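Perception stack, pavement scenario set -- pre-release checklist
Filled in by Ilse Segers, checked by Osaze Nnaji. Build: Clinard, October branch.

- [x] Emergency stop topic overrides planner output. *Tested from the console and from the Gondley pendant.*
- [x] Planner cycle stays under 80 ms with all detectors on.
- [ ] Static and moving classes kept apart in the tracker. *Open. Hydrant track was promoted to "pedestrian" in 2 runs. Lotte Brouwer has the logs.*
- [x] Kerb edge published as a hard limit. *Passed, but the margin is set in two config files. Merge them.*
- [ ] Glass handled in depth filter. *Open. Returns behind dark panes are still written to the costmap.*

The open items are to be re-run on the simulated street below, with the uniformed pedestrian by the concrete building and the red hydrant nearer the viewpoint. 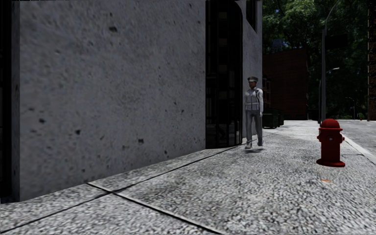 Does a failed tracker item block the release?
Any open item in the tracker or the depth filter blocks it; config items may be waived in writing by Yvonne Sowerby.

- [x] Replay gives the same tracks from the same seed. *6 replays, no differences.*
- [x] Pavement joints not reported as steps. *Passed after the Timmermans ground-fit patch.*
- [ ] Detector dropout raises a fault. *Fault is raised, but the log line gives the wrong node name.*

Return to Ilse with log paths filled in -- no screenshots of the console.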